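Dundance Studio Users' Meeting
Minutes, 13th August
Present: Purificación Miranda (chair), Tatu Khaemba (minutes), members as signed in

1. Last minutes
Accepted. Tatu noted that the shelf clear-out was also "nearly done" in those.

2. Storage
Purificación proposed buying lidded tubs from Bakilana for $156. Tatu asked what would go in them, as no one has yet said what is being kept. A member said labels would fix it. Tatu doubted this. The last labels lasted a week.
Agreed: no tubs until the shelves have been sorted. Bags and open boxes to be claimed by November or thrown out.

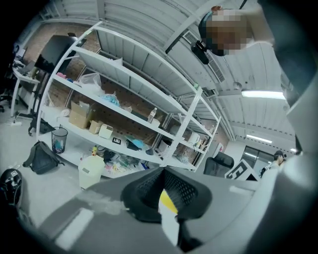

White shelving by the brick wall, item 2.

3. Trash
Request for a second wastebasket refused. Emptying the one we have was suggested.

4. Chairs
Quote of $300 from Leltthorpe for replacement mesh chairs. Purificación in favor. Tatu wants to know what is wrong with the current ones. Deferred.

5. Any other business
None.

Action: PM to email members about item 2. TK to ask Leltthorpe if the quote includes delivery.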